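홈 | 회사 소개 | 정리 서비스 | 수업 안내 | 자주 묻는 질문 | 오시는 길

폭콤(Pokcombe)을 소개합니다

폭콤은 빨래를 개는 회사입니다. 세탁은 하지 않습니다. 다림질도 웬만하면 하지 않습니다. 전화로 이 말씀을 드리면 수화기 너머가 잠시 조용해지는데, 그 침묵에는 이제 익숙합니다. "그럼 뭘 하세요?"라고 물으시면 똑같이 대답합니다. 갭니다. 개고, 말고, 넣습니다. 원하시면 넣을 서랍도 같이 들여다봅니다.

회사는 직원 2명과 접이식 테이블 하나로 출발했습니다. 테이블은 첫 달에 다리가 부러졌고, 그 뒤로 한동안은 바닥과 침대 위에서 일했습니다. 해 보니 고객님들도 대부분 바닥과 침대 위에서 빨래를 개고 계셨습니다. 그래서 저희 수업은 지금도 테이블이 없다는 전제로 진행합니다. 넓은 작업대와 은은한 조명이 있는 집이라면 애초에 저희를 부르실 일도 적을 것 같습니다.

이름에 대하여

폭콤이 무슨 뜻이냐는 질문을 많이 받습니다. 뜻은 없습니다. 빨래 더미가 침대에 떨어질 때 나는 소리와 비슷하다는 설이 사내에 있는데, 나중에 지어낸 설이라는 것도 사내에서는 다 압니다. 영문 표기를 보고 영국 시골 마을이냐고 물으신 분도 계셨습니다. 가 본 적 없습니다.

저희가 하는 일

방문 정리는 한 번에 2시간입니다. 더 길게 해 달라는 요청이 가끔 들어오지만, 두 시간이 넘으면 사람이 수건을 대하는 태도가 나빠집니다. 고객님도 그렇고 저희도 그렇습니다. 방문 전에 집을 치워 두지 마세요. 의자에 걸쳐 둔 옷은 의자에 그대로 두시면 됩니다. 그 의자가 원래 어떤 색이었는지 함께 알아내는 것도 업무에 들어갑니다.

수업은 '질토프(Ziltthorpe) 과정'이라고 부르며, 짧은 강의 32개로 되어 있습니다. 수건, 티셔츠, 고무줄이 든 침대 시트, 한 짝만 남은 양말이 각각 한 강의씩입니다. 고무줄 시트 편은 수강생 만족도가 가장 낮습니다. 시트 탓이라고 생각하지만 강의를 다시 찍고 있기는 합니다. 한 짝 양말 편은 제일 짧고, 끝에 가서 버리라고 합니다.

스타킹처럼 얇은 옷 편은 의외로 인기가 많습니다. 얇은 옷은 각을 잡아 봐야 손을 떼는 순간 제 마음대로 돌아갑니다. 게다가 세탁기 안에서 무슨 일을 겪었는지 한 번쯤은 꼬여서 나옵니다. 이럴 때 양쪽 끝을 쥐고 당기는 분이 많은데, 매듭만 단단해집니다. 한쪽은 가만히 잡고 다른 쪽에서 조금씩 풀어 주세요. 다 풀리면 길게 펴서 반으로 접고, 발끝부터 느슨하게 말아 작은 칸에 세웁니다. 허리 밴드를 뒤집어 공처럼 싸는 방식은 권하지 않습니다. 밴드가 늘어나고, 여행 가방에서 꺼낼 때 어느 공이 무슨 색인지 모르게 됩니다. 손톱이 거칠다면 면장갑을 끼세요. 반지도 빼 두시고요.

빌토틱스 방식

사내에서 쓰는 분류법의 이름은 '빌토틱스(Viltotix)'입니다. 거창하게 들리라고 붙인 이름이고, 내용은 소박합니다. 매일 입는 것은 앞에, 가끔 입는 것은 뒤에, 언젠가 입을 것은 상자에 넣습니다. 상자에는 날짜를 적고 12월에 한 번 엽니다. 그때 반가우면 꺼내고, 안 반가우면 보냅니다. "살 빠지면 입을 옷"은 따로 칸을 드리는데 크기는 신발 상자만 합니다. 협상은 받지 않습니다.

서랍 칸막이는 이웃 공방 카탁(Khattak)에서 맞춥니다. 처음에는 저희가 골판지로 직접 만들었습니다. 튼튼하다고 설명드렸는데 고객님들이 한 번 열어 보시고는 아무 말씀이 없으셨습니다. 카탁 칸막이는 서랍 치수를 알려 주시면 그에 맞춰 나오며, 안쪽 모서리를 둥글게 갈아 얇은 옷이 덜 걸립니다. 골판지 칸막이도 사무실에 몇 개 남아 있으니 원하시는 분께는 그냥 드립니다. 아직 원하신 분은 없습니다.

자랑 비슷한 것

지금까지 정리한 서랍은 599개입니다. 600개째를 기념하려고 케이크까지 알아보았는데, 예약하신 고객님이 혼자 해 보겠다며 취소하셨습니다. 잘 되셨다고 합니다. 저희로서는 축하드릴 일이고, 케이크 가게에는 다시 전화를 드렸습니다.

저희는 인생이 달라진다고 말씀드리지 않습니다. 양말 서랍이 닫힙니다. 아침에 검은색과 남색을 구별하는 데 걸리는 시간도 좀 줄어듭니다. 일주일 뒤에 서랍이 원래대로 돌아가 있더라도 혼내지 않습니다. 저희 사무실 서랍도 형편이 썩 좋지는 않아서, 방문 상담은 되도록 고객님 댁에서 합니다.

문의와 예약

예약은 홈페이지의 정리 서비스 메뉴에서 받습니다. 신청하실 때 가장 마음에 걸리는 서랍 하나만 골라 적어 주세요. "전부"라고 적으시는 분이 많은데, 그러면 다시 전화드려 하나만 골라 달라고 합니다. 질토프 과정의 다음 수강 신청은 5월 26일에 열립니다. 준비물은 아직 개지 않은 빨래 한 바구니이며, 없으신 분은 지금껏 뵌 적이 없습니다.

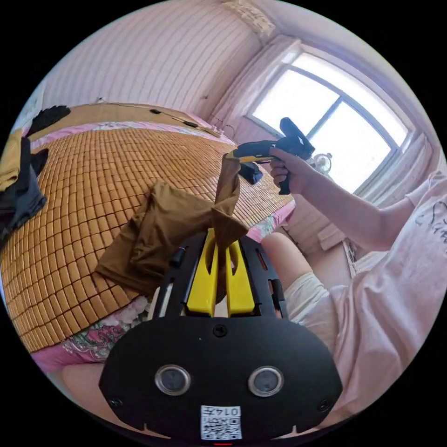 수업을 들으신 뒤에도 막히는 옷이 있으면 문의란에 옷 종류와 서랍 크기를 적어 주세요. 답장은 빠른 편이고, 고무줄 시트에 관한 질문만 조금 늦습니다.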